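3.2 Fastening the doublet at Clunport

Few things in our survey pleased us as much as the lacing points. The Clunport wardrobe rolls list them by the dozen, in silk and in leather, and they show how a man of modest means kept his hose up through a day's work. We compared 70 entries against the surviving garments in the Azimi collection.

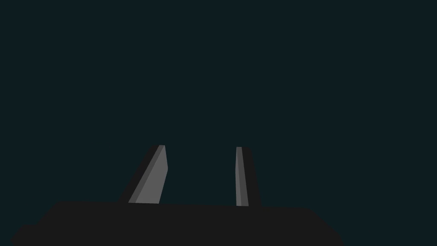
Figure 7. Gripper fingers against a dark background, simulated view.

The match is wonderful. Eyelets in the Azimi doublets are worked over a metal ring wherever the strain is greatest — at the waist, above all — and left plain at the collar. The rolls charge extra for "ringed holes," a phrase that had puzzled earlier readers. 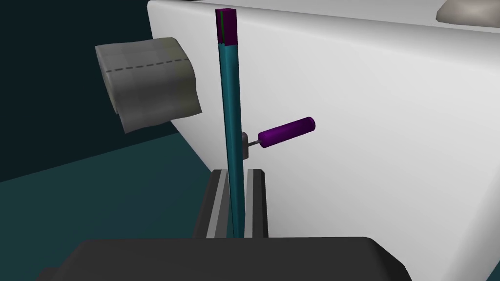

3.3 Linings and their reuse

Linings had long lives. One fustian lining appears in the rolls 2 times, first in a riding coat and later in a child's jerkin. The Flirnlow tailors bought old cloth by weight, and their shop book is a delight to read.
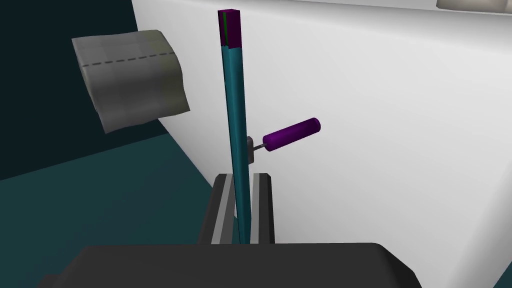 They sorted it by wear as well as by color, and the best pieces went to collars, where a clean edge would show. We typed up the whole book, all 3,000 lines, and searched it using the Kilo glossary of trade terms.

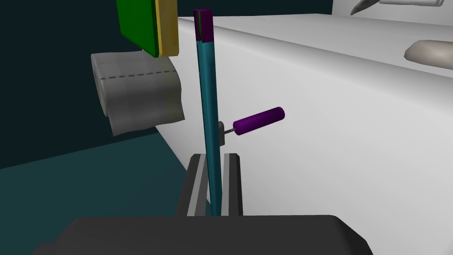

Did reused linings lower the price of a new garment?
Only at the cheaper end. Flirnlow customers paid less for a jerkin lined with old fustian, but doublets in silk were priced the same whatever lay inside — a pattern we hope to test against rolls from other towns.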